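Ticket 166: Workstation shuts down under GPU load
Opened: 4/1/26
Reported by: Dewanti Ong, Lastdale laboratory
Handled by: Sigita Petrauskas
Status: waiting for user

Problem as reported

The Jemivora desktop in the laboratory office switches off by itself when the graphics card is working hard. There is no blue screen and no error message. The fans become loud, then the power is gone. After pressing the button it starts normally. Office programs and the browser make no trouble. Dewanti writes that it started after the new graphics card was fitted.

Step 1. Event log

I looked at the system log through remote access. There are 8 entries for unexpected loss of power and no entry for a driver fault before them. So I do not suspect the driver first, but I have still removed it and installed it again, clean. Same result: the machine went off 22 seconds after I started the load test.

Step 2. Temperatures

Slamet Sutanto was at the desk and read me the numbers by phone. The graphics card was at 66 degrees when the power went, the processor lower than this. Both are well inside the limit. He took off the side panel and repeated the test with the case open. It switched off again, so I consider heat as excluded for the moment.

Site: Lastdale, laboratory bench
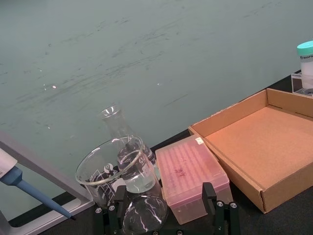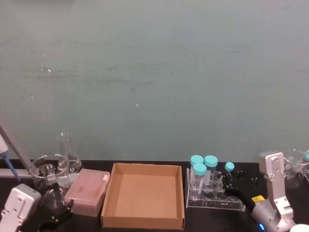 Step 3. Power cables

I asked Slamet to follow the cables from the power supply to the card. The card has two 8-pin sockets, and both were fed from one cable with a double plug. Please use two separate cables, one for each socket. The second cable was still in the box of the power supply, in the small bag. Be careful not to take a cable from another maker, even when the plug fits. The pins on the power supply side can be different.

After the change the load test ran for 9 minutes and then the computer switched off again. It is better than before, but it is not solved.

Step 4. Wall socket and power strip

Ridwan Tuhumury asked if the old power strip could be the reason. We connected the computer directly to the wall. No difference. The strip can go back to its place.

Step 5. Power limit

I lowered the power limit of the card to 80 per cent in the Pleso tuning tool. With this setting the test ran to the end, two times. For me this points to the power supply, a Takagi unit which was kept from the previous computer. I can't say how old it is, the label with the date is on the side which we can't see without taking it out.

Next actions

Adi Tambunan will bring a spare power supply from the store. Please keep the power limit at 80 per cent until then, and do not update the BIOS in the meantime, I would like to change only one thing at a time.

Dewanti, please write in this ticket if the machine goes off again with the lower limit, and which program was open. If you can, add the time from the clock, then I can find it in the log.

Comment from Dewanti Ong

Thank you. It worked the whole afternoon with the lower limit. Can we keep the old cable also, or must it be returned with the power supply?

Reply from Sigita Petrauskas

Please put all Takagi cables together in the bag, Adi will take them with the unit.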